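4. Setting Up the Pick Bin

This section covers placing the bin, routing the cables, loading the first set of objects and running the first test cycle of the Jendeo bin-picking kit. Finish Section 3 (mounting the arm and the fixed camera) before you start. Two people are needed for step 2 in 4.2. Everything else can be done by one.

4.1 Before you begin

Check that you have the following at the cell:

- the steel pick bin
- spring clamps
- a cable sleeve and hook-and-loop ties
- masking or painter's tape for marking the table
- the starter object set, or your own objects
- the teach pendant, with the Jendeo plug-in loaded

CAUTION: Put the arm in manual mode and press the emergency stop before you reach into the work area. Do this every time, including when you only want to turn over one object.

The kit works with any arm on the compatibility list in Appendix B. The steps are the same for all of them. Only the pendant menus differ, and those are covered in the arm maker's own manual.

4.2 Placing the bin

1. Clear the tabletop inside the arm's reach. Wipe it down so that the bin sits flat.

2. With a second person, lift the bin onto the table. The low wall goes toward the front and the tall wall goes at the back.

3. Move the bin until the camera preview shows the whole floor and all four corners. If a corner is hidden, move the bin first and the camera second. A camera that has been moved has to be calibrated again (Section 3.6).

4. Press down on each corner in turn. If the bin rocks, shim it.

5. Fit a spring clamp to the rim if your bin tends to shift during picks. Keep clamps on the side away from the arm base and enter their position in the pendant as a keep-out zone.

6. Mark the bin's outline on the table with tape. You will need the marks when the bin has been taken off for cleaning.

NOTE: Scratches on the floor of the bin are normal and do not affect picking. Polished spots are different. They can throw a bright reflection into the camera and hide an object. If this happens, scuff the spot with a fine abrasive pad or turn down the nearest light.

4.3 Routing the cables

Cables cause more service calls than any other part of the kit, so take your time here.

1. Run the tool cables along the arm, starting at the base and working toward the wrist. Tie them at each joint, on the outside of the bend.

2. Leave a loop at the wrist. The loop has to be long enough for the wrist to turn to both limits without pulling.

3. In manual mode at low speed, turn the wrist to one limit, then the other. Watch the loop the whole way.

4. Lower the tool to each of the four corners of the bin. The loop must not catch on the rim or drag on the floor of the bin.

5. Gather any thin leads that stick out from the bundle and tuck them into the sleeve.

CAUTION: A loop that hangs below the tool can sweep objects out of place or snag on them. If you see this in step 4, take up the slack at the last joint before the wrist.

Some loose cable in the camera's view is acceptable. The software ignores anything that moves with the arm, provided that you ran the self-view routine in Section 3.7 after the cables were tied. If you add or move a tie later, run the routine again.

4.4 Loading the objects

Start with a small, mixed load. A full bin makes it hard to tell a grasp problem from a camera problem.

1. Place the objects on the bin floor by hand. Spread them out, with some touching and some apart.

2. Include at least one hard item with a simple shape, one item with thin or curved arms, and one clear item.

3. Put one object close to a wall and one in a corner. These are the hardest places to reach and you should know early on how your tool handles them.

4. Step back, close the gate and release the emergency stop. 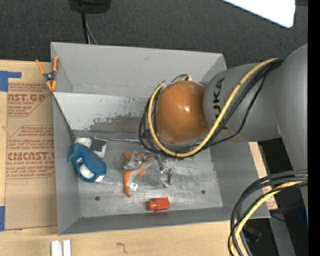
Figure 4-2. Mixed load on the bin floor, with the arm reaching in over the right wall.

Clear plastic is a known limit of the current release. The depth camera often reads straight through it and reports the bin floor, or reports nothing. In the pendant, open Objects and turn on Clear Items. Cycle time goes up when this setting is on, so leave it off if your parts are all solid colors.

Flat items lying against the floor may be seen correctly and still be missed by the tool. Raise Approach Depth one step at a time until the tool makes contact. Do not skip steps - the tool can strike the floor.

4.5 First test cycle

1. On the pendant, select Test, then Single Pick.

2. Check the outline drawn on the preview. It should sit on one object and should not spread onto its neighbor.

3. Press and hold Run. Let go at once if the arm moves anywhere you did not expect.

4. Repeat until the bin is empty or the software reports No Target.

5. Reload and run the test again with the objects in new positions.

The cell is ready for automatic mode after 2 loads in a row have been cleared with no operator stops. Each attempt is written to the pick log. The log holds 1000 entries and then overwrites the oldest, so export it first if you plan to ask for support.

4.6 If something goes wrong

No Target, but objects remain: Check for glare on the floor of the bin and for clear items. Then check that the bin still lines up with the tape marks.

Arm stops above the rim: The bin has moved or a clamp is outside its keep-out zone. Reset the bin to the marks and run Teach Bin.

Same object tried over and over: After three misses, the software should move on to another object. If it does not, open Objects and confirm that Retry Limit is on.

Cable fault shown on the pendant: Press the emergency stop, look over the wrist loop and the last tie, and reseat the tool connector. If the fault comes back, contact the Prillstead service desk with error code 96 and the exported log.

Go on to Section 5, Automatic Mode.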